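Filed under: Course Notes > Foundations of Fitness Coaching

Week 2: Rest days and why your clients will skip them

Muscle repairs itself between sessions, so a program with no rest in it is mostly a program for getting sore. Clients nod at this and then go for a run. Schedule the day off in writing, with the same weight you give to squats.

Han-gyeol Wi's training diary (in your Rurkau reader) covers 40 weeks and includes a single planned rest day, labelled "light rowing". Read it before the tutorial and mark where progress stalls. You won't need a highlighter with much ink left.
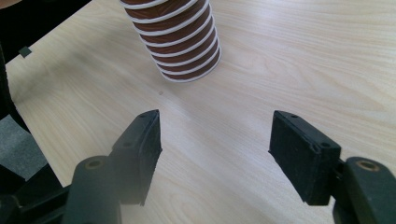

Sleep counts as training too. Ask about it at intake, and ask again in November, when the answers get worse. A tired client who adds load will usually favour the strong side, and you'll see it in the lunge first.

Bring your own draft schedule on Fri 29 June.

We use cookies to remember your settings. Accept | Manage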